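Hi, we're Clorby! I started this shop with 63 old office desktops and a borrowed van, and now we fix up used computers for families and small schools (yes, we do house calls).

I still do most of the memory upgrades myself, mainly for the fun of it. A basic tune-up is 90 dollars, parts extra.

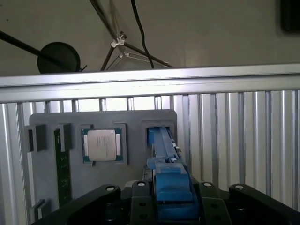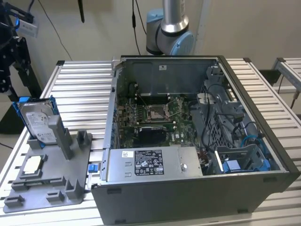
Oldřich Šindelář wrote to us in July that his old PC starts faster than his coffee maker now, and that he'd like us open on Sundays. We're thinking about it!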